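Sunday, 14:20

Dralto white, matte, second coat. Panel 847 left flat overnight, then scuffed by hand with the gray pad, 20 strokes each way. Sheen still higher toward one end. Same result as the Rillia batch in April, so I no longer suspect the roller. Viscosity on the high side; thinned 10 percent for the next panel.
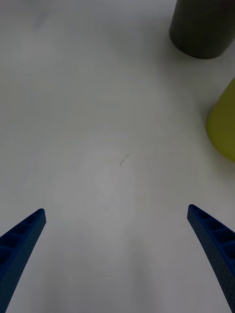 Tape pull per the Doherty sheet: 30 min wait, no lift at the crosshatch. Edge chips on two corners, both from the saw. Senan Ní Bhriain wants the Dumum primer tried under the same topcoat before we order more. Need a fresh blade first. Cure log is in the drawer.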